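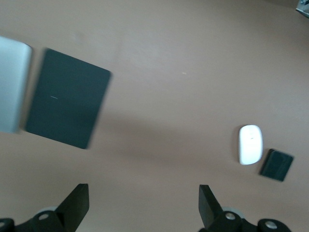 Kirkier desktop in Navarro, with laptop, dark gray pad and mouse

Kirkier Desktop – Navarro
Gerkia Office Furniture
Sold as a top only. Legs and frames are listed separately.

Overview
The Kirkier is a plain rectangular desktop for one person. It suits a laptop, a mouse and whatever papers are in use that day. It has no cable hole, no built-in tray and no raised edge, so you can put the screen at either end and change your mind later.

Navarro is a muted pinkish tan. It sits between beige and mauve and looks a little warmer next to silver or gray equipment. If you are matching it to a wall or carpet, please order a sample first. Screens show this color differently, and we have had tops returned by customers who expected either a true pink or a light brown.

What is in the box
One Kirkier top
One bag of 12 screws
Five stick-on felt dots for the underside (four plus a spare)
Paper fitting guide

Fitting
The top is drilled underneath for the Ilto frame, fixed height or adjustable. Lay the top face down on a blanket, set the frame over the holes and put all the screws in loosely before you tighten any of them. A hand screwdriver is enough. Please do not use a power driver on the last few turns.

The top can go on other frames, but you will need to drill your own pilot holes. Keep them shallow and check the length of your screws against the guide. Damage from drilling is not covered by the warranty.

Two people should lift the finished desk. Hold it by the frame and not by the front edge of the top.

Daily use and cleaning
Wipe with a damp cloth and dry it afterward. Dish soap is fine for coffee rings. Do not use scouring powder, bleach or the rough side of a sponge. Crumbs and eraser bits show up on Navarro more than they do on our darker colors, and a dry cloth picks them up.

A mouse will run directly on the surface. Some optical models track better on a pad, and a pad also saves wear if you always work in the same spot. Lift heavy items to move them – do not slide them. Use a mat under hot mugs, and leave glue guns and soldering irons for another table.

Samples
We send up to three color samples per household at no charge. Look at them by the window and again in the evening with your lamps on. Samples do not need to be sent back.

Delivery and returns
Tops in stock leave our warehouse within five working days. Someone has to be home to sign. Open the carton and look at the corners before the driver leaves if you can, and write any damage on the slip. Unused tops may be returned within 17 days of delivery in the original carton. A top that has been drilled or fitted to a frame cannot be returned unless it is faulty.

Warranty
Three years against faults in the top and its surface under normal home or office use. Scratches, burns, water damage and fading from direct sun are not included. Keep your order number.

Questions
Orders and delivery: Jyoti Maurya
Samples, fitting and spare parts: Nele Boersma
Use the contact form and put "Kirkier" in the subject line.

See also: Ilto frame, fixed height – Ilto frame, adjustable – Replacement screws

Page updated 2019-05-13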